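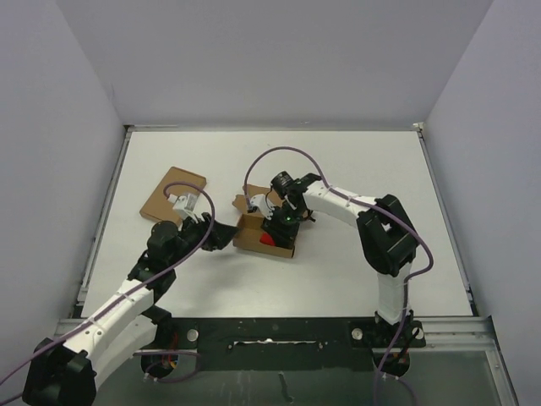 Kvido Tóth objected early in the project that a suspension handed down after a game does nothing for the team that was fouled. The opponent leaves the arena a player short, he argued, and the benefit of the ban goes to whichever clubs happen to come next on the schedule. His objection changed the direction of this report, which had first been planned as a study of suspension length alone.

Student Project Report
Sport and Society Seminar, Spring Term
Submitted Jun 19, 2025

1. Purpose

The project examined how penalties for checking from behind are applied in the Plelau regional junior hockey league. The league revised its rule before the season under review. Under the earlier wording, a referee could choose between a minor penalty and a major. Under the present wording, any check from behind into the boards carries a major penalty, and the league office reviews the play afterward to decide on further discipline.

The question was whether coaches, players and officials understood the revised rule in the same way.

2. Method

Interviews were held with 16 people connected with two clubs, Lennox and Wasar. Each person was asked to read the rule as printed in the league handbook and then to say how it would apply to a set of written game situations. The situations were prepared by the project group and checked by Radomír Šimko, who also arranged access to the Wasar bench staff. Interviews took place in April, after the last regular-season games.

Answers were recorded by hand and typed up the same evening. Names of players have been left out at the request of both clubs. 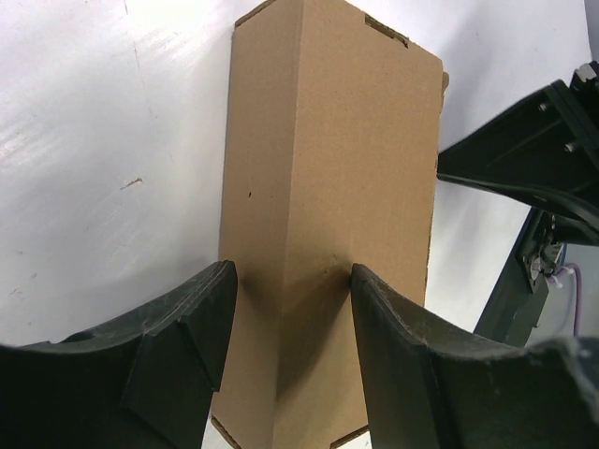

The written situations differed mainly in the position of the player being checked. In some, the player had his back turned well before contact. In others, he turned toward the boards at the last moment. The second kind produced most of the disagreement, and it is the kind that the handbook treats least clearly.

3. Findings

Players tended to place responsibility on the checker only when he had time to stop. Coaches were more divided. Those at Lennox held that a late turn should reduce the penalty, while the Wasar coaches said that a player who cannot stop has approached too fast. Officials followed the printed text closely but admitted that they sometimes called boarding instead when a major seemed harsh.

Six of those interviewed did not know that the league office reviews every major. All six were players. Several had assumed that a review took place only if the other club complained.

4. Limits of the Study

Two clubs cannot stand for a whole league. No games were observed in person, and the league office declined to share its review notes. The game footage service used by the clubs, Odotix, keeps recordings only for registered staff, so the group relied on written situations throughout.

5. Recommendations

The handbook should state how a late turn is to be judged. Players should be told before the season that every major is reviewed. The group also asks the league to consider Tóth's point about the fouled team, possibly by lengthening the power play that follows a check from behind. A draft of the proposed handbook wording is attached as an appendix to the printed copy.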